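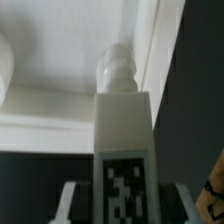
Photo: Dulby bench, wrist camera

Hello all,

Apologies for the long silence, and thank you to everyone who wrote to me off list in October. I read every one of those notes, usually with my coffee at 6 in the morning, and I owe several of you a proper answer (Morgan, yours is coming, I promise!).

I wanted to pick up the thread on hand guiding versus remote control, which I'm afraid I started and then abandoned. We've now done the block job both ways at Dulby. By hand I mean just what you'd think: put the arm in its slack mode, take hold of it above the gripper and walk it through the move. It's a lovely way to work and visitors take to it right away. My trouble is with the wrist camera. When I steer with my own hands I lean in, and my sleeve and my shadow end up in the recordings, and then the robot learns to expect a sleeve.

So for the last batch I sat back and drove it with the Arkis handset, 200 runs in all. I was slower, and I will admit to some bad language on the approach, but the recordings are much cleaner.
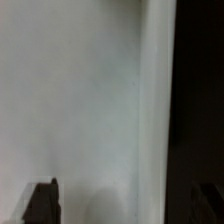 Huw James wrote:
> I'd still start people on hand guiding. You feel it in your
> wrist when the part binds, and you ease off without thinking.
> With a handset you're guessing from a screen. Has anyone
> tried mixing the two kinds of demonstration in one set, or
> does that just muddle things?

Huw, we did mix them, and it muddled things a little. The hand-guided runs were quick and curvy and the handset runs went in straight lines with pauses, and the arm seemed to want to do some of each. What helped was cutting the long pauses out of the handset runs before training. I haven't gone back to try the mix again since then, and I'd love to hear from anybody who has.

You're quite right about feel, though. I pressed down too hard on 11 of my runs and only knew it when I watched them afterward.

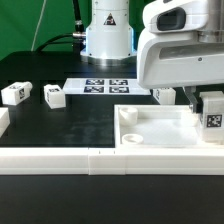 Filed under: Demonstrations / Bench setup

A few people asked how we lay things out. The marked blocks get moved between runs, and I try to be honest about it and leave some lying on their sides, even though the upright ones are so much easier to grab. The tray and the marker board I leave where they are.

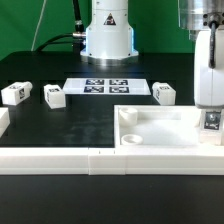 I also make myself stop after 3 bad tries in a row and go get some air, which has saved me from recording a great deal of junk. Cullis tells me their group keeps every run, good or bad, and sorts it out later, and they're up to 800 now. I don't have the patience for the sorting.

If anyone wants my pause-trimming script, write to me and I'll send it along. It's ugly but it runs.

Warm wishes to all,
Nell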